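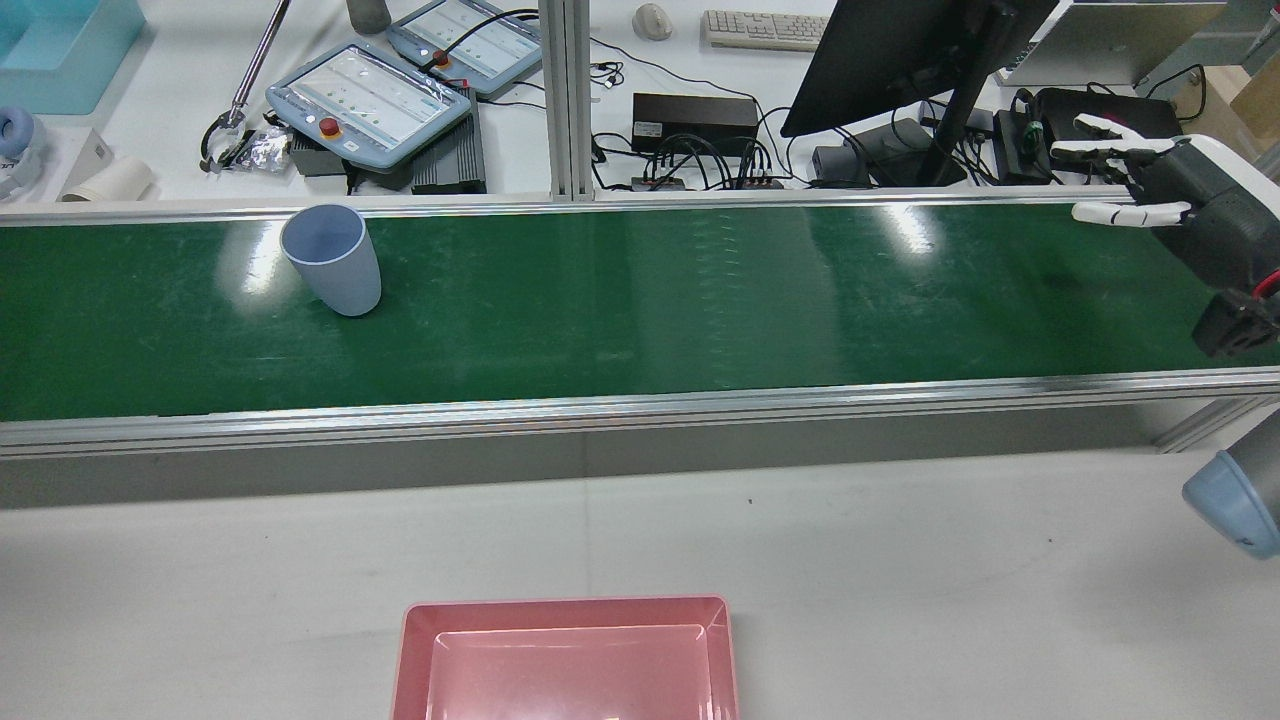

Section 4. Setting Up the Belt and Keeping the Bench Usable

The Onora tabletop conveyor is a simple thing: a green belt, a rail on each side, and a strong attraction for anything people happen to be carrying. Most of the calls we get are about the last of these. Read this section with the belt switched off.

4.1 Clearing the belt

1. Press stop and wait until the belt has quit moving. It coasts a little.
2. Take everything off it. Cups count as everything.
3. Look along the surface from one end, low down. Overhead lights throw a glare on a glossy belt, and glare is very good at looking like a spill. Move your head. If the bright patch moves too, put the paper towel back.
4. Wipe with a damp cloth, then a dry one. Faint scuffs will stay. They are part of the belt now and do no harm.

Caution: Do not use solvent, furniture polish, or whatever is in the unlabeled spray bottle.

4.2 Placing the tray

5. Set the catch tray on the tabletop on your side of the belt, flat, with the raised rim facing up. We have been asked.
6. If your tabletop has a seam, keep the tray to one side of it. A tray straddling a seam rocks.
7. Leave a hand's width between the tray and the near rail.

Note: Trays come in pink because Popescu had pink. Replacement trays are part no. 358 and will also be pink.

4.3 First run with a cup

8. Use an empty plastic cup, upright, open end up. Place it near one end of the belt, midway between the rails.
9. Run at speed 2. The cup should travel without turning or leaning toward a rail.
10. If it drifts, stop the belt and give the tracking screw on the far side a quarter turn. Run it again. More than four quarter turns means the frame is not level, and no amount of screw will talk it out of that.

4.4 The bench behind

The bench on the far side is for control pendants and the boxes they plug into. It will also collect headphones, small cartons, rolls of this and that, and crinkled foil packaging with nothing left in it.

11. Keep each red emergency stop button uncovered and within reach. A stop button under a bag is a decoration.
12. Put loose small items in a bin. Put the bin in a corner.
13. Throw out the foil.

Caution: Never lay cables across the belt, even for two minutes.

Questions about tracking go to Velimir Begović. Questions about the color of the tray go to Viorica Stojanović, who has a prepared reply.

Revised July 18, 2018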